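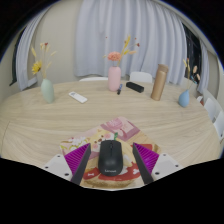 Noemi Mazza wanted to know why we'd spend a whole term on picking up a mouse when the lab arm could already pick up a mouse. Fair question! She asked it at our first check-in, before we had a single number to show, and I've kept it at the top of my notes ever since because it's the question this report tries to answer.

The short version is that the arm could do it on its own bench, with its own gray mat, in its own light. Our project (course code name Stinaveo) asks what happens to a learned grasp when the stuff around the object changes, and whether a person with a hand-held gripper can collect the kind of demonstrations that fix it.

## What we were trying to find out

We had two training sets in mind from the start:

- **Plain set.** Every demonstration recorded on the same bench with the same mat.
- **Mixed set.** The same number of demonstrations, recorded on ordinary tables with whatever was on them: patterned mouse pads, vases, remotes, pens, tumblers.

Same task in both: approach the mouse from the near side, close on its flanks, lift it, and set it down on the far half of the table. Same gripper too. If the mixed set did better in a new room, we'd know it came from the variety, since the amount of data was held equal.

My guess in September was that the mixed set would win in new rooms and lose a little on the bench. I was right about the first half and wrong about the second, and I'm still excited about that.

## Collecting the demonstrations

We recorded 366 demonstrations in total, and after cleaning we kept enough for two sets of 100 each plus a small pile for checking the loss. A lot got thrown out, so let me go through why, because this part took us longer than everything else put together.

The biggest reason was speed. When you've done the same reach thirty times you get quick, and a quick reach leaves the model hardly any frames between "far away" and "closed." We ended up counting under our breath on the way in. It felt silly for a day and then it felt normal.

The second reason was the start pose. I like to begin with the fingers already on either side of the mouse, wide open, and then ease forward. It makes for tidy grasps. But a set made only of starts like that teaches the arm nothing about getting there, so we mixed in starts from higher up, from the left, and from well back near the table edge. I'd say a third of the mixed set starts close in and the rest starts somewhere less comfortable.

The third reason was tracking. Our position estimate comes from matching visual features between frames, and a big pale tabletop doesn't offer many. On the plain bench we had to tape down markers. On the dressed tables we hardly lost tracking at all, and I think the clutter helped: vases with dried-looking stems and busy printed mouse pads give the tracker plenty to hold on to. We didn't plan that. It does mean the two sets differ in tracking quality as well as in looks, and I come back to that under problems.

## Training

We used the Tistetti code base that the course provides and changed as little as possible. The policy takes the wrist view and the gripper width and predicts a short run of future poses. Each set got its own model, trained from the same starting weights, with the same number of steps. I ran each one with three seeds and report the middle one.

One change we did make was to the image crop. The default crop cuts away the sides of the view, where the fingers are, and our first models would close too early, sometimes a good inch before the mouse. Once we widened the crop so both fingers stayed in, the early closing nearly vanished. This was the best afternoon of the project. We ran the same checkpoint settings again with the wide crop, expecting a small bump, and the arm just went in and did it, over and over.

## Results

We tested in two places: the home bench and a meeting room in the Flirkgate building that neither set had been recorded in. A try counted as a success only if the mouse was lifted clear and put down without a bump from us.

| Training set | Home bench | New room |
|---|---|---|
| Plain | 91% | 43% |
| Mixed | 94% | 82% |

So the mixed model nearly doubled the plain one in the new room, and it didn't give anything up at home. I had really expected it to.

The failures look different as well, and I find this more interesting than the table. In the new room the plain model often drifted toward whatever had the strongest color. With a printed pad under the mouse it would line up on part of the print and close on nothing. The mixed model's misses were mostly near misses: it found the mouse, came in a bit crooked, and pinched it so that it spun out of the fingers. That's a grasp problem, and a grasp problem is one I know how to work on.

A dark mouse on a bright pad turned out easier than a dark mouse on a dark pad for both models. We only tried the dark pad in the last week, so it isn't in the table.

## Problems and loose ends

- Tracking was better in the mixed set, as I said above. To be fair to the plain set we should record it again with more markers on the bench and see if the gap shrinks. I think it will, by a little.
- The two of us who recorded have different habits. My partner Benedetti closes slower than I do, and the model trained on more of those demonstrations has a gentler close. We didn't balance this between sets until late October.
- The smooth back of a mouse picks up reflections from ceiling lights, and we never varied the lights on purpose. Evening recordings have them on, afternoon ones mostly don't.
- One kind of mouse per session is too few. A model that has seen two mice is a model of two mice.

## What I'd do next

Noemi's follow-up in December was whether the same mixed tables would help with a different object, or whether we'd have to start over for each one. I'd love to find out! My plan is to keep the tables and pads as they are, swap the mouse for a pen and then a remote, and record 30 demonstrations of each on top of the mixed set. If the reach carries over and only the closing has to be learned, that small number might be enough.

The cleaned sets, the crop settings and the logs for all three seeds are in the shared course folder under `stinaveo/final`. The dark pad trials are in there too, in `extras`, with my notes on which ones slipped.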